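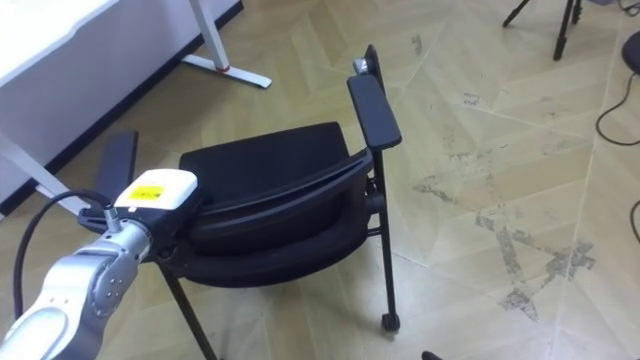 **Clustside Tenants' Group, October meeting (my notes, typed up the same night)**

We got going at 7:10, which is pretty good for us. I took minutes again, so blame me for the spelling.

**Last month's notes**

Approved, with one fix. I had written that the bike room code was changing, and it's the mailroom code. Sorry to anyone who stood there punching numbers!

**Laundry room**

This ate up most of the evening. Draltel came back with a quote of $479 to repair the second dryer, parts included. A few of us felt that was steep for a machine that already eats quarters, and I said so (maybe twice). Kubo will rent us a newer one for $50 a month, but they want a two-year contract and I don't love that. We went back and forth and voted to take the repair, 10 for and 4 against. I'll call Draltel on Tuesday and ask if they can come in the morning, before the after-work rush.

Somebody asked if we could get a folding table in there too. Everyone liked the idea, then we remembered the door opens inward — so first I need to measure.

**Noise from the courtyard**

Quieter since the weather turned. The people on the second floor would still like the gate to stop slamming, and I can't say I disagree, my bedroom is right over it. We're going to try a strip of felt. If that fails we'll ask Drallis, who did the front door closer last spring, for a price.

**Recycling**

Please flatten your boxes! The hauler skipped us again and left a sticker on the bin. I'll put a new sign up, bigger letters this time.

**Other stuff**

- Hallway light by 3B is still flickering. Reported again.
- Potluck is on. Sign-up sheet goes by the mailboxes, and we have plenty of chili people already, so think salads.
- Whoever left a blue casserole dish after the last one, I have it.

Wrapped up at 8:35. Next meeting is same time, same room, and I'll bring the good coffee.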